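Urnura adds hand-guided and remote teaching for memory module handling to its Lokon software

Release 7 lets a technician show a robot arm a desktop computer service task without writing motion code

Urnura today announced release 7 of Lokon, its software for teaching robot arms by demonstration. The release covers work on desktop computer towers, starting with the handling of memory modules between a motherboard and a gray fixture plate. It is intended for repair depots and refurbishing shops that receive mixed lots of used machines.

Lokon accepts two kinds of demonstration. In hand guiding, the technician holds the arm and moves it through the task while joint positions and gripper opening are recorded. In remote control, the technician drives the arm from a second station with a handheld controller called Waaka. Both kinds are stored in the same format and can be combined in a single training set.

"Hand guiding is faster to learn, and we still use it for the long approach moves," said Maëlle Beaudoin, product lead for Lokon. "For the last few millimeters over a memory slot, our technicians prefer the remote. Their hands stay out of the camera views, and the wrist does not pick up their weight."

The reference task was taught with 116 demonstrations. After review, 105 were kept for training. The remainder were removed for long pauses or for a camera stream that did not line up with the joint record. Reviewers mark each demonstration at the points where the gripper closes, lifts, aligns and releases, and can cut a recording at any of these marks.

Views from a wrist camera and a fixed camera are recorded together. The wrist view is used mainly for alignment at close range. The fixed view gives the position of the tower and the fixture plate on the worktable.
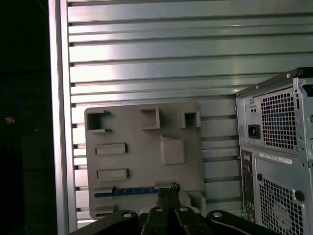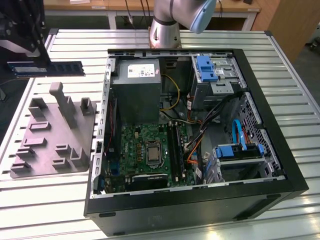
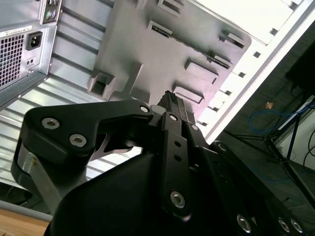

Views of the Lokon memory module task cell. First and third: wrist camera. Second: fixed camera, with a blue RAM module held in the gripper over the work area.

Release 7 also changes how corrections are handled. When a trained arm hesitates or drifts during a trial run, the technician can take over by remote control, complete the motion and hand control back. The software saves the takeover as a separate segment tagged with the trial it came from. In earlier releases the trial had to be stopped and the full task shown again from the start position.

"Most of our bad recordings came from the operator hunting for the slot," said Ramesh Bhatt, who manages the teaching stations at Zastine, a computer refurbisher that tested the release for 6 months. "With takeover we record only that part. We would still like a better way to sort the segments afterward, and Urnura has that on its list."

Gripper force limits are set per task and apply during both teaching and playback. Existing Lokon recordings can be imported, though those made with a single camera must be retrained separately.

Release 7 will be available in September to current license holders. Waaka controllers shipped with release 6 need a firmware update before use. Installation notes and the recording format specification are available from Urnura customer support.

Press contact: Milagros Retamal, Urnura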